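Bake table, raffle, repeat: a morning with the Comell fundraisers

Nine in the morning and the card reader is already refusing to talk to the phone. Anathi Rampersad holds it over her head, walks to the doorway, walks back. Nothing. "Cash till ten then," she says, and goes looking for the float.

It's the summer sale for the Comell Hospice Fund, held every year in the old Msimang building on the main street. Secondhand books, jam, plants, kids' clothes by the bag. Raffle at two. I came for an hour to get some quotes and stayed for the whole thing, mostly because someone handed me an apron.

Rampersad has run it for six summers. Before that she was a customer. Her father had his last weeks at the hospice, and afterward she turned up with a trunk full of his paperbacks and asked where to put them. Westerns, nearly all. "They sold in a morning. I thought, ok, I can do this again."

So she did. The first sale under her name took in 359 dollars, and she still has the slip from the bank in her purse. This year the target is 2000. The money goes to the night sitters, the people who come to the house from ten until six so that a family can get some sleep. Families don't pay for it. Most don't know it exists untill a nurse mentions it.

Doors open at ten. By five past there is a line for the jam.

A word on the jam. Plum, strawberry, and something labeled "mixed" that two women near me were arguing over in a friendly way. One jar per person is the rule before eleven, and it gets broken constantly. I broke it.

The clothes go slower. A bag costs three dollars, fill it how you like. A man with twin girls filled two, then came back for a snowsuit. In July. Smart man.
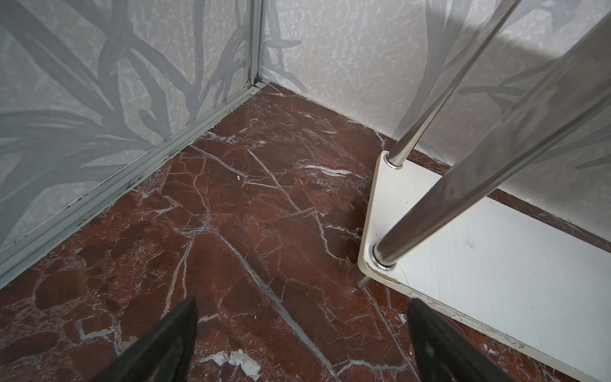 Red-brown marble underfoot, veined in white and gray.

Space is the yearly headache. The Msimang building is handsome and central and free to use, all good, but it has one set of double doors and everybody wants to stand in them. Rampersad has tried arrows. She has tried a one-way system with rope. This time she put the books at the very back and the cakes right behind them, and people do move, if slowly, toward cake.

Local firms chip in. Gerkasora, the hardware store on the corner, lent folding tables and gave a cordless drill for the raffle. Nero, the coffee place by the bus stop, sent over two big flasks and refused to be paid. Their manager told Rampersad to send people in after instead. She announced it twice from a chair.

Tickets for the raffle are a dollar each, 25 if you want the whole strip and a free cookie. Quite a few do. First prize is a weekend at a lake cabin, second is the drill, third a haircut. I heard more talk about the drill than the cabin.

Around noon it gets quieter and she finally sits. Coffee, half a scone. I ask what she'd change. More hands for the take-down, she says right away. Set-up is never a problem, people love set-up. At four o'clock they have dinner to cook. She wants 30 names on the list by next spring, and she wants a second sale in May, plants only, outdoors if the city will give her the lot.

And the card reader? It came back at 11:20, all by itself. Sales on the book table picked up right away, so she's buying a spare.

The raffle runs late. The cabin goes to a bus driver who isn't there and has to be phoned, on speaker, with the whole room listening. He thinks it's a scam. Takes three people to convince him. The drill goes to a girl of maybe eleven who carries it out over her head like a trophy, her grandmother a few steps behind asking to see it.

The count wasn't finished when I left. Rampersad was at the end table with the coins in stacks, lips moving, one hand up to stop anyone from speaking to her.

Leftover books can be picked up free from the Msimang building during the week, mornings only. To join the take-down crew or ask about night sitting, leave a note for Anathi at the front desk their. Jam is sold out.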